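Workshop notebook, Troltasance, household chores bench
May 7, 2018
Written by D. Maksymiv. At the bench: Leire, Ignacio. Soledad for the last hour only.

Task for the whole day: the folding laptop stand. Both arms, gingham cloth on the table, woven screens behind.

I continue from my last entry, where I wrote that the towel is "good enough to show" and that we should go to something with joints. Leire did not agree with "good enough to show" and she put a question mark in the margin. I leave the question mark. The towel failed again this morning when she folded the corner under by hand before the start, so she has a point.

The laptop stand was the idea of Bonifacio Iglesias. He has one at home and he told us that he opens it every morning while he is speaking on the telephone. I tried to watch my own hands when I do it. The left hand takes the top of one leg, the right hand takes the other side, and then I pull apart and a little bit up, and at some moment I feel that the joint has reached its place and I stop. I do not look at it at all. All of this has to be written down for a machine, and the part with "I feel" is the part where we have the least to write.

Setting for the morning: closing force on the hands at the second level, speed low, time limit 600 seconds for one attempt. The limit is too generous for a chore which takes me a few seconds, but with a shorter one we would stop many attempts in the middle and learn less from them. 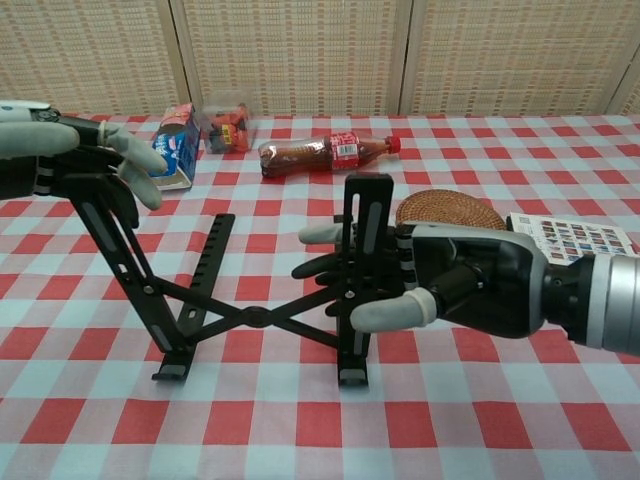

Both hands on the laptop stand. Left hand near the top of the left leg, right hand at the right bracket.

Notes on the grip. The left hand comes to the upper end of the leg and closes around it. We prefer this place to the middle of the leg because near the pivot the bars cross, and a finger which goes between them can be pinched. Ignacio proposed to hold low, close to the foot pad. We tried. The stand tips forward when the other hand begins to pull, and then the arm follows it down. I would not do it again.

The right hand is more difficult. The bracket has flat faces and the thumb must come along the base, otherwise the bracket turns inside the grip. When it turns, the software still reports "held", and this is true, it is held, but in a wrong angle. I asked Ignacio to add the angle of the bracket to the log next to the grip state. He has done it before lunch, thank you.

The grey sleeves on the fingers are good on this stand. On the towel they were too sticky. I would like one kind of sleeve for everything, a household will not change the fingers for each job, but I have no proposal yet.

About the cloth. It moves. When both hands pull outwards and one pad is still on the table, the pad takes the cloth with it and makes a wrinkle, and the next attempt begins on this wrinkle. Leire smoothed it by hand between attempts. I write it here because in the summary for Jerkwood we say "without assistance", and smoothing the cloth is assistance. Either we fix the cloth under the table top with clips or we change the sentence. I am for the clips, but not for tomorrow, first I want to see how often it matters.

The other things stay on the table: the cola bottle on its side, the clear container with the snacks, the woven coaster, the white sheet with the small pictures. Soledad asked if we can clear them. I prefer not. My own kitchen table has never been clear when I needed it, and an arm which works only on a clear table is a machine for laboratories. The bottle is the one I worry about, it can roll if an elbow or the stand touches it. Today it was touched one time, with the back of the stand, and it rolled a short way and stopped against the container.

After lunch we worked on the low position, with the bars side by side. It looks easier and we all expected it to be easier. It is not so. When the bars are down near the cloth, the fingers must go very close to the table, and the arm becomes careful and slow, as it should. If the height of the table is wrong by a small amount in the model, the fingers either press into the cloth or close on air. We measured the table again at the four corners. The left front corner is lower than the others. I put a folded card under the leg and we repeated the calibration. It took most of one hour.

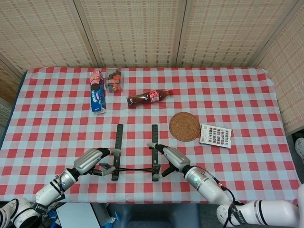

The two black bars parallel on the cloth, one hand reaching to each side.

One more thing for the low position: the thin cable between the lower parts of the bars. The vision program sometimes takes it for a part of the stand and places the grasp point there. Ignacio corrected the mask by hand for the afternoon. To be solved properly by him, he says it is a matter of two evenings. I have written down "two evenings" so that we can compare.

Also the cables on our own right arm hang too low. They are not in the way today, but they will be if we turn the wrist more. Soledad will bring straps.

Where we are with the numbers. The log has 371 attempts at the stand since March, all positions together. I want 400 before we tell anybody a rate of success, and I ask everyone not to give a rate by telephone to Jerkwood before that, also not a "first impression". Mr Iglesias understands this. The people at Londetti asked him already, and he answered that the notebook is not closed.

My opinion, which is only mine. Can a machine do this chore? It can do it on a good day, with me beside it, on a table which was measured in the morning. I would not yet leave the room. What I see in the failures is always the same kind: the hands arrive in the correct place, and then the force is a little too much or comes from a wrong direction, and there is no reaction until it is too late. My grandmother would stop with the first creak. We have a microphone on the bench which is not connected to anything. Leire says that we should connect it. I think she is right and I would like to try it before we buy any other sensor.

Ignacio has the opposite opinion, he thinks that the motor currents already contain the creak and that we do not look at them well enough. He will plot the currents for the attempts where the bracket turned. If the creak is visible there, I will say so in this notebook.

Open points:
Clips for the cloth, decide after the next series (me)
Mask for the cable (Ignacio)
Straps for the right arm cables (Soledad)
Plot of motor currents, turned bracket only (Ignacio)
Microphone, find the correct lead, I believe it is in the drawer with the old grippers (Leire)
Sentence "without assistance" in the summary — do not send it before we speak

Table height after calibration is written on the tape on the left front leg. Please do not take away the card.

D.M.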